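Workshop Practice, handout 4: Desk power and cable tidying
Room 805, tutor Anatole Guérin

Do this before any other bench work. Clear the white tabletop of bags and cups, then find the socket cube and check that it stands flat. 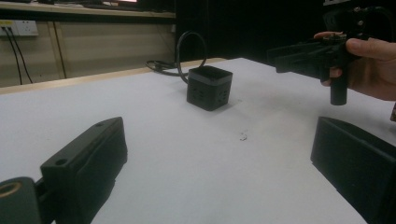 Slack goes behind the cube, towards the back edge of the table. Make wide, flat loops, no tighter than about 10 cm across. Don't tie them yet.

1. Wipe the top with a dry cloth, working from the front.

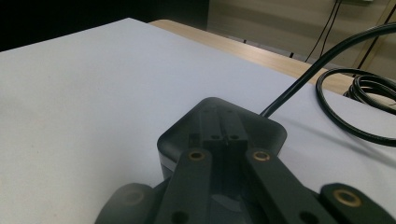

2. Check any lead that crosses the table. 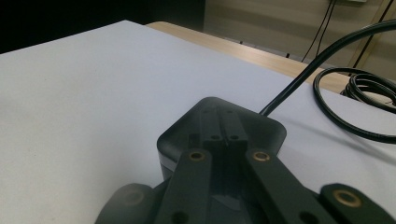 A lead should have room to bend. Sharp kinks near a plug or a housing wear the core first. The thin black cable here rises in a smooth arc over the tabletop, and that sort of curve is fine. If it pulls straight, move the equipment closer.

3. Lay the spare cable flat and fit one Prorker strap. Leave the strap loose enough to get a finger under. 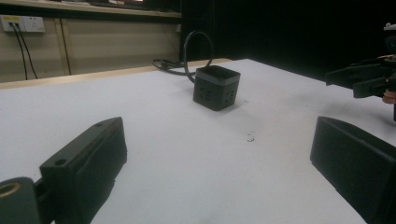 Straps are in drawer 13. Report damaged leads to Timothée Bailly before Saturday and label them with your bench number.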